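In praise of the messy demo

I used to be a counter. If you had asked me last May how our snack sorting project was coming along, I would have given you a number, and I would have been pretty smug about it. We had 1149 recorded demonstrations of a robot arm moving snack bars between a basket and some trays, and I thought of them as money in the bank. Then I sat down one evening to watch a bunch of them back to back (I had a sandwich, I had time) and somewhere in the second hour I realized I was watching the same demonstration over and over. Same starting spot, same approach, same careful little pause before the grab.

So my opinion, which has gotten me into a few arguments, is this: most teams collecting examples for a learning system should collect fewer of them and make each one a lot stranger.

I mean strange in boring ways. Turn the basket. Bunch the wrappers up so they overlap and one is half buried. Let the person driving the arms pick a different bar first. We work in a big open room with other stations going behind us and people standing in the background, and I've stopped wishing for a nice blank wall back there. A blank wall teaches the system that the world has a blank wall in it!
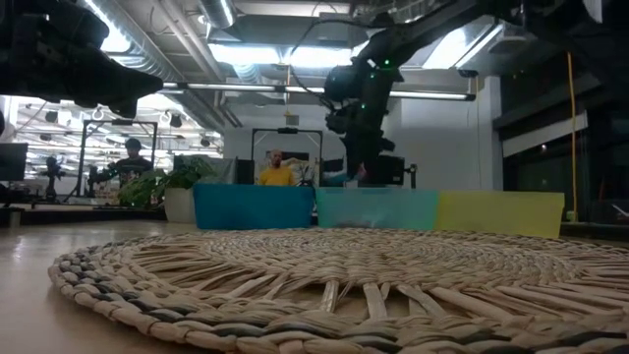 But you can't debug chaos, was the objection that came back from the Privonthorpe group when I sent them an early draft of this. Change everything at once and you'll never know which change broke the policy. Keep the setup locked, get one thing working, and loosen it later.

I take that seriously, I really do. I've been the person staring at a failed run at 6 p.m. with no idea whether to blame the lighting, the basket or myself. What bugs me is the "later" part. In my experience later never shows up. A locked setup starts working, there's a demo to give, everybody is happy, and the loosening gets pushed to the next project, where it gets pushed again. When we ran our first Wavport build on a table we hadn't recorded on, it managed 3 bars out of 12. At home, on its own table, it had been getting all of them. I'd rather find that out in the first week.

And variety doesn't have to mean throwing things around. The table can stay put and so can the arms. You can keep the same trays in the same row and still get a huge spread out of which bar goes where, how many are already in each tray, whether they're lying at an angle or stacked on each other, and how the gripper comes in over them. Those are free. You just have to ask for them, and most instruction sheets I've seen ask for the opposite. 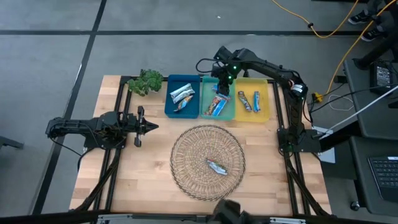 My worry is the operators, wrote a reader called tidepool after I posted a shorter version of this argument. You tell people to be varied and they get sloppy, and then the model learns sloppy. A clean repetitive demo at least has clean motions in it.

Fair, and I had to chew on that one for a while. I think sloppy and varied are two different dials. A person can start from a weird position and still make a smooth, decided grab. What I don't want in the data is dithering, where the gripper hangs over a bar while the operator makes up their mind. We cut those. But a miss followed by a good recovery stays in, every time, and I will fight anybody about it. Where else is the thing supposed to learn what to do after a miss?

The other half of the operator problem is boredom. Ask somebody to do the identical motion all afternoon and you'll get a tired person's motion by the end of it, which is its own kind of sloppy. Ours got noticeably better when we let them set up the next pile themselves. They're mean about it, too. They'll tuck a small shiny wrapper under a long one and lay a third across both, and they enjoy it.
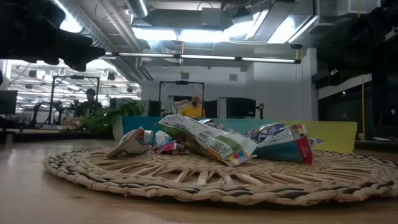
We ended up retraining on 111 of these nasty ones mixed in with a thinned-out pile of the old ones, and I liked the result better than anything we got from the full set. That's one project and one kind of object, so take it for what it is. I still can't tell you how much of the old stuff to throw away. I got rid of more than half and I keep wondering if I should have gone further.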